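4. 色落ちを語ることば

4.1 なぜ古着店の札なのか

前節では、インディゴ染めの経糸が芯まで染まりきらず、表層が削れるにつれて内側の白い部分が現れるという仕組みを確認した。繊維工学の教科書なら話はここで一段落する。ところが古着の売り場に足を踏み入れると、まさにここから面白くなる。同じ現象に対して、売り手も買い手も驚くほど細かい呼び分けをもっているのである。

本節で扱うのは、UrkhamとWenelという2つの町の古着店で使われてきた手書きの値札と、店主への聞き取りである。値札は小さい。片手に収まる厚紙に、値段、寸法、そして短い説明が書かれる。余白が限られているから、書き手は何を書き、何を書かないかを毎回選ばなければならない。その選択の跡が札の文面に残る。筆者が最初にこの資料に触れたのはUrkhamの川沿いにある店の奥で、菓子缶にぎっしり詰まった古い札を見せてもらったときだった。読み始めたら止まらず、その日は閉店まで床に座り込んでいた。

資料の収集にあたってはCayetano Lozano氏の協力を得た。氏はもともと染色の側から衣料を見てきた研究者で、筆者が「薄い」と「白い」をひとまとめにして記録していたのを見て、それは別のことだと即座に指摘した。以下の分類のかなりの部分は、この指摘をめぐる長いやりとりから生まれている。

4.2 資料と方法

分析対象とした値札は1000枚である。内訳は両町同数とし、ジーンズに付けられていたものに限った。ジャケットやシャツの札にも魅力的な表現は多いのだが、部位の名称がずれるため今回は外した。聞き取りは店主と元店主の計15人に行い、札を手元に置いて、書いた本人または後を継いだ人に一枚ずつ読み上げてもらう形をとった。読み上げてもらうという方法は思いのほか有効だった。札には「腿、雨」としか書かれていないのに、声に出すと「腿のところが雨」と助詞が補われ、さらに「雨みたいに落ちてるやつね」と説明が続く。省略された部分が自然に戻ってくるのである。

札の文面は、部位を表す語、形状を表す語、評価を表す語に分けて書き起こした。分けにくいものは分けずに残した。たとえばWenelの札に出てくる「よく座った尻」という表現は、部位でもあり、形状でもあり、たぶん褒めことばでもある。こうした例を無理に一つの欄へ押し込むと、いちばん味のあるところが失われてしまう。以下、引用する表現はすべて日本語訳で示す。

4.3 縦の語彙

色落ちの形状を表す語のうち、両町に共通して現れるものは9語あった。そのなかで最も豊かに展開しているのが、縦方向に走る淡い筋を指す一群である。

縦の筋が生じる理由そのものは単純で、デニムでは染めた糸が経糸、すなわち着用時に縦に走る糸に使われる。糸の太さにむらがあれば、太いところが先に擦れ、縦に沿って淡くなる。紡績や織りの条件によって現れ方は変わり、筋が長く続くこともあれば、点々と途切れることもある。

Urkhamの店主たちは、この違いを天気のことばで語る。途切れながら落ちる筋は「雨」、長く続く筋は「土砂降り」、全体にぼんやりと淡くなって筋が見えにくいものは「霧」である。これが実に体系的で、「霧のち雨」と書かれた札まである。膝から上は全体に淡く、下に向かうと筋が出てくる、という意味だそうだ。筆者はこの札を見たとき声を上げてしまった。天気予報の文法が、そのまま一本のジーンズを上から下へ読む順序になっている。

一方、Wenelでは木や材木のことばが使われる。筋は「木目」、太く淡い筋は「板目」、腰から裾まで通るものは「一本木」と呼ばれる。Wenelにはかつて製材所が並んでいた時期があり、店主の親の代に製材の仕事をしていた家も少なくない。木目を見る目で布を見た、と言ってしまえば話は早いが、聞き取りの結果はもう少し込み入っている。最も高齢の元店主は、自分が若いころには「木目」とは言わず、ただ「筋」と書いていたと語った。材木の語彙が札に広まったのは、製材所が減りはじめた後のことらしい。仕事の場から離れたことばが、別の場所で新しい役目を得たのだとすれば、これはとても魅力的な経路である。ただし古い札の現存数が少なく、現時点では可能性として述べるにとどめる。

4.4 折れと擦れ

縦の語彙に対して、横や斜めの色落ちを表す語は部位と強く結びついている。脚の付け根から放射状に出る線、膝裏の網目、裾のねじれに沿ったまだら。いずれも身体の動きで生地が折れ、折れた山の部分が擦れてできるものだ。

ここで両町の語彙は興味深い食い違いを見せる。Urkhamでは折れの線にも天気の語を使い続け、付け根の線を「稲妻」、膝裏を「うろこ雲」と呼ぶ。体系としての一貫性を保とうとする力が働いているように見える。Wenelでは材木の語をここで手放し、「猫のひげ」「蜂の巣」など、英語圏の愛好家のあいだで広く知られた呼び名に近い語を採っている。聞き取りでは、外から来た客に通じるから、という説明が多かった。縦の筋は地元のことばで語り、折れの線は外のことばで語る。一枚の札のなかで二つの語彙が隣り合っている例も珍しくない。

両町の中間にあるBachという集落の店では、さらに混ざり方が進んでいる。この店の札は分析対象に含めていないが、参考として見せてもらったものに「木目に稲妻」という一句があった。Wenelの縦とUrkhamの斜めが、何の無理もなく一行に収まっている。店主に尋ねると、両方の町から仕入れるのだから両方のことばがついてくる、という答えだった。語彙の境界がどこにあるかを考えるとき、人の移動だけでなく、札をつけたまま動く商品の移動も視野に入れる必要がある。この点は第6節で改めて論じる。

4.5 縫い目まわりの記述

札の文面で次に目立つのは、縫い目とポケットである。縫い目の周囲では生地が重なって厚くなり、縫い縮みによる細かな起伏も生じる。起伏の高いところから擦れていくため、縫い目に沿って濃淡の繰り返しが現れる。ポケットの縁も同様で、手の出し入れが加わるぶん、変化が早い。

店主たちがポケットを語るときの熱の入り方は格別だった。Urkhamのある店主は、ジーンズを手に取るとまずポケットの縁に親指を当て、糸の色が生地の色に近づいているかどうかを見る。もとは生地とはっきり違っていた縫い糸が、洗いを重ねて淡くなり、生地のほうも淡くなって、両者の差が縮まっていく。この店主はその状態を「糸が黙る」と言う。反対に、生地の色落ちに比べて縫い糸が目立つものは「糸がしゃべる」。しゃべる糸は若い、黙った糸は落ち着いている、というのである。札には「糸、まだしゃべる」とだけ書かれる。初めて来た客にはまず通じないはずだが、常連はこれを読んで棚の前で頷いている。

Wenelには糸についてこれほど凝った言い方はない。代わりに発達しているのがポケットの形を述べる語で、角の丸み、口の開き具合、縁の反りがそれぞれ別の語になっている。かつてこの町にあったNuslowという縫製工場に勤めていた人が、退職後に店を手伝っていたためだという。工場の検品で使う語が値札に流れ込んだわけである。検品の語はもともと欠点を指すためのものだった。それが古着の札では「角、よく丸まる」のように、ほとんど愛情表現に近い使われ方をする。評価の向きが反転していくこの過程は、今回の資料のなかで筆者が最も心を動かされたところである。

4.6 読む順序と置き方

ここまで部位ごとに語彙を見てきたが、実際の札では複数の語が一定の順序で並ぶ。Urkhamでは上から下、Wenelでは前から後ろという傾向がある。この違いは店での陳列方法とよく対応している。Urkhamの店は腰の部分を挟んで吊るすことが多く、客の目は自然に腰から裾へ下りる。Wenelの店は畳んで棚に積むため、客はまず前身頃の一面を見て、それから裏返す。

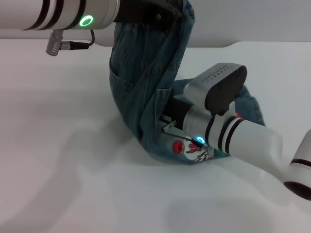 最終更新:2024/02/24

図1 白い台の上に縦にまとめたジーンズ。中程度の青の生地に淡い縦の筋が通り、貼り付けポケットの輪郭を明るい色のステッチが縁取っている。

図1のように生地が折り重なった状態では、吊るしたときとも平らに畳んだときとも異なる見え方になる。両町の店主にこの状態で説明文を書くとしたらどうするかと尋ねたところ、答えは見事に分かれた。Urkham側はまず筋に注目し、「雨」か「土砂降り」かをめぐって議論が始まった。Wenel側はポケットから入り、筋には後から触れた。順序の習慣は陳列方法に支えられているとしても、陳列から離れた場面でもなお保たれるようである。語順が見方を導くのか、見方が語順に写るのか。どちらか一方に決める材料はまだないが、議論している店主たちの様子は実に楽しそうで、録音の書き起こしには笑い声の注記が何度も入っている。

もう一つ付け加えておきたいのは、札に書かれないことの存在である。ベルトまわりの色については、どちらの町の札もほとんど触れない。腰の帯の部分は生地が重なり、上着の裾に隠れることも多い。変化がないわけではないのに、語が与えられていないのである。聞き取りで水を向けると、ある店主はしばらく考えてから、そこは穿く人の場所だから、と答えた。別の店主は単に札が小さいからだと言った。どちらの説明も捨てがたい。

4.7 語の継承について

最後に、これらの語がどのように次の書き手へ渡されるかを述べる。聞き取りによれば、新しく店に入った人に語彙を体系的に教えることはほとんどない。古い札を外し、新しい札をつける作業のなかで、前の人の書き方を目で覚えていく。札は売れれば客の手に渡ってしまうので、手本は常に売れ残った品についている。このため、なかなか売れない品についた珍しい表現ほど長く店内に残り、若い書き手の目に触れる機会が多くなる。Urkhamで「霧のち雨」が定着したのも、寸法が極端で買い手のつかなかった一本が、入口近くに長く掛かっていたからだと複数の店主が口をそろえた。

この偶然に満ちた継承のあり方は、語彙の変化を頻度だけで説明しようとする立場に対して、なかなか手強い事例になる。よく使われる語が残るという見方に加えて、長く見える場所にあった語が残るという見方が要る。8月に両町の店を再訪した際には、Wenelの若い店主が「木目のち板目」と書いた札を見つけた。Urkhamの天気の文法が、材木のことばの上に乗っている。本人はUrkhamの札を見た覚えはないと言う。経路の特定には、両町のあいだで取引された品の記録を突き合わせる作業が必要で、その手順と結果は次節で報告する。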